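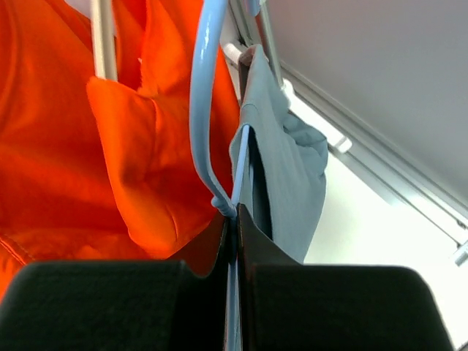 Progress report: Fimau content programme, second period
Prepared for the Hetley communications fund
09/01/2022

Summary

The money is being spent on what we said it would be spent on, and most of the films exist. Whether they are doing any good is a harder question, and I would rather set out what we don't know than send you another page of view counts. You asked for a short report with fewer graphs than last time. There are none in this one.

Work completed

The grant covers a year of online video and written pieces meant to get more people under thirty to follow, and eventually attend, Fimau's indoor athletics meetings. Since August we have published 62 short clips, plus two longer films: one following a hurdler through a training block, and one on the officials who run the throws cage. The longer films were late. The first edit of the hurdles film ran to almost twice the agreed length and said very little, so it went back to the editor and came out better.

The written side is further behind. We promised a regular piece alongside each meeting and have managed it for perhaps half of them. The pieces that did go out were mostly previews, written before the entry lists were final, and a couple named athletes who then didn't compete. We have stopped doing that. Previews now go out once entries close, even if that leaves less time for anyone to read them.

What the numbers say

The clips have been watched a great deal by the standards of a small organisation. I am not going to put the total here. A view, on the platform where we get most of them, is counted after a couple of seconds, and a good share of those people were on their way to something else. The agency's own report to us led with reach, then impressions, then something called resonance, which I asked them to define and which came back as a weighted mixture of the first two.

The figure I trust a little more is the mailing list, which has grown to some 4,000 names. Those people typed in an address and clicked to confirm it. Even so, we don't know how many are under thirty, as the form didn't ask for age until late in the autumn. That was our mistake and not the agency's.

Ticket sales are flat. Sikuvent, who handle the box office, can tell us which link a buyer came from, and 92 tickets in the period came through a link in one of our clips or emails. It may be that people saw a clip and bought later by another route. The agency is keen on this explanation. It may well be true, but it would be just as convenient if it weren't, so I have left it out of the claims we are making to you.

The sponsor strand

Maruyama came in as a partner on the hurdles film and have been easy to work with. They wanted their name at the end and not on every hurdle, and we were glad to agree. They have asked about a further film and would like to see viewing times first, meaning how far people get before they stop. So would I. We have this for the clips but only in part for the longer films, where the drop in the opening minute is steep and then levels off.

Sylvain Poulain joined as producer in the autumn and has changed how shoots are planned. Before, a crew turned up at a meeting and filmed whatever happened. Now there is a one-page plan, a named athlete who has agreed to be filmed, and a decision made in advance about where the film will be shown. It has cut the amount of unused footage. Sylvain thinks we still publish too much, and he has proposed cutting the clips by a third and putting the time into a film about club coaches. I agree with the first half of that and am waiting for costs on the second.

Spending

We are slightly under on filming and slightly over on editing, the overspend being the recut described earlier. Paid promotion was paused in the autumn, when we could not show that it brought in anyone who stayed. I would like your permission to move what is left of that line into subtitling, which several viewers have asked for and which was never properly costed in the bid.

Next period

- Fewer clips, with a written reason for each one before filming
- Age and home town asked for on the mailing list form - both optional
- A short survey at the door of two meetings, asking how people heard about them
- Subtitles on both longer films, if the transfer is approved
- A decision on the coaches film once costs are in

The agency contract comes up for renewal before the next report. I have told them the renewal will depend on the door survey and not on reach, and they have asked for a meeting to discuss the wording of the questions. The draft questions are attached as they stand, and any comments from your side would be useful before we have that meeting.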